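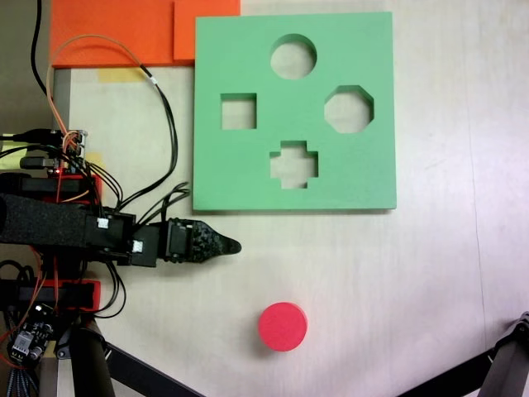 Foam shape sorters vs. wooden ones, are the foam boards worth keeping?

Started by ranholm_mom

ranholm_mom wrote:
Okay, toy people, settle something for me. I'm sorting out the play shelf before my sister's twins come to stay and I've got two shape sorters fighting over one spot. One is the classic wooden box with the lid. The other is a flat green foam board with four holes (circle, square, octagon, cross) and the pieces that go in them. My husband Simão says keep the box and pass on the foam because "it's just a mat with holes." I like the foam one better! It's quiet, it's light, and I've stepped on both in the dark, so I have feelings about this. What does everybody else do?

tane_h wrote:
Box. Every time. With a flat board the piece just sits there in the hole and the kid looks at you like, and? With the box it goes CLUNK and disappears and you get the big grin. My youngest did that for an entire winter.

szuyu_lu wrote:
Gotta disagree with Tane. My daughter hated the box because the pieces disappeared. She'd post one, then scream at me to open the lid. Once we switched to a flat board she could see the whole thing laid out and she'd sit with it so much longer. Also you can pull the piece right back out yourself, no adult needed.

tane_h wrote:
Fair, but the screaming is how they learn lids :)

cluromance56 wrote:
Foam for under two, wood after that, is how we did it. My one complaint with foam is teeth. We had a set in April that looked like mice had been at it, and I ended up tossing the whole thing. If yours is a chewer, go with the box and skip the drama.

ranholm_mom wrote:
The twins are a bit past chewing, I think? I hope. I'm leaning toward starting with just the circle. Red piece, green board, nothing else out, and the other pieces stay in the bag until they've got the idea.

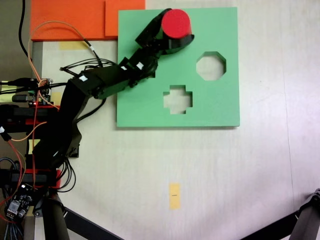

szuyu_lu wrote:
Yes to the circle first!! It goes in no matter how you turn it. We did circle, then square, then stopped for ages. The octagon was the troublemaker at our house, because she was convinced it was another circle and kept shoving the round piece at it.

man_lok_c wrote:
Hm, I'd put all of them out. If there's only one piece and it's always the same one, they learn the spot on the board and don't look at the shape. Turn the board around between goes if you do it that way. My son had ours memorized and was completely lost once his grandma set it down sideways.

ranholm_mom wrote:
Oh, that's sneaky, I like it. Turning the board, writing that down.

tane_h wrote:
Still say box. But I'll give you the cross. On our box the cross was so tight I needed my own thumb to get it through, and foam at least squishes a little.

cluromance56 wrote:
How are you storing the pieces? That was my other foam problem. They weigh nothing, so they end up under the couch.

ranholm_mom wrote:
Zip mesh bag on a hook, board behind it. Simão has been overruled, by the way. The box is going up in the closet for now and the foam gets the shelf. Can anybody tell me if warm water and dish soap is okay on this stuff?

man_lok_c wrote:
That's what I use. Squeeze it out in a towel and stand it on edge overnight.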